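## Bench notes: bowls, cups and the small white table

The tabletop items got a sort-out in February, and the long wooden table is easier to work at for it. This item covers what stays out, what goes back on the shelf and how to ask for more.

Bowls are the main thing. We have two kinds that see daily use: the plain colored ones in yellow and green, and the patterned ceramic one that came with the Stumer order. The plain ones stack by color. Please keep yellow with yellow and green with green, largest at the bottom, and don't put a small bowl under a big one just to save a trip. A mixed stack takes longer to pull apart than it took to build, and the rims are where the wear shows first.

The patterned bowl doesn't go in a stack at all. It stays by itself on the table with clear space on both sides. Two of its kind were chipped last year under other bowls, and Plekstead no longer carries the pattern. 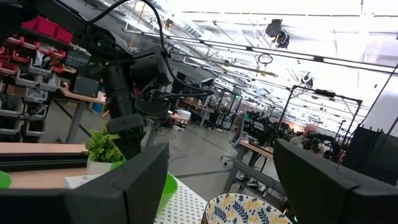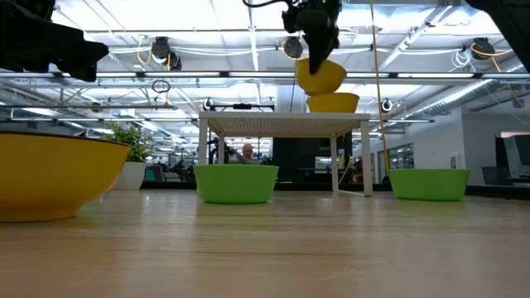
### Where things go

- **Small white table.** Yellow bowls only, stacked in the middle of the top. Leave the edges free.
- **Green bowls.** On the wooden top, with a gap between them wide enough for a hand.
- **Large yellow bowl.** Too wide for the white table. Keep it toward the end of the wooden one.
- **Cups.** With the bowls during the day, back on the cup shelf by 5 p.m.
- **Potted plant.** Stays where it is. Move it only to wipe under the white pot, then put it back.
- **Grid mat.** Flat on the table, nothing folded under it. Wipe with a damp cloth and let it dry before anything goes back on top.

### Cleaning

Tuesday is the wipe-down. Warm water and a little dish soap are enough for the bowls and the wooden top. The scouring pads from the kitchen have left dull patches on the finish before - use the soft cloths in the drawer marked Aryee.

### Replacements

The Zurngate order closes at the end of the month. Requests go on the usual form under code 3531, with a limit of 2 items per person and $70 per request. Anything over $100 needs a separate form and will wait until the next round. If you are replacing a broken bowl, write down the color and the width across the top.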